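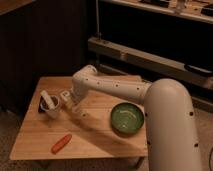
Lista de inspección, taller de piezas para aviación, nave Plandum
Junio de 2021. Inspectora: Nadja Steiner

1. Certificado de cada lote de aluminio archivado: SÍ
Comentario: los lotes de Jandier llegan con el certificado en francés. Está permitido, pero falta la hoja de traducción en la carpeta.

2. Remaches separados por medida: NO
Comentario: encontré dos medidas en el mismo cajón. Pido corregir esto antes del próximo turno.

3. Llaves dinamométricas con calibración vigente: PARCIAL
Comentario: la llave de 200 Nm tiene la etiqueta vencida. La de 35 Nm está bien.

4. Almacén de selladores a menos de 25 grados: SÍ
Comentario: el termómetro marcaba 18. El registro de la mañana no tiene firma.

5. Salidas de emergencia libres: SÍ
Comentario: la puerta norte abre con dificultad, hay que engrasar.

6. Extintores revisados: SÍ
Sin comentario.

7. Piezas rechazadas en zona cerrada: NO
Comentario: la jaula existe, pero estaba sin candado. Las piezas para Brirkano llevaban tarjeta roja, las de Jitpraphai no llevaban ninguna tarjeta.

8. Protección de oídos en la zona de remachado: SÍ
Comentario: quedan pocos tapones en el dispensador.

Resultado: apto con correcciones. Los puntos 2 y 7 son obligatorios para el envío. Los demás se miran otra vez en noviembre.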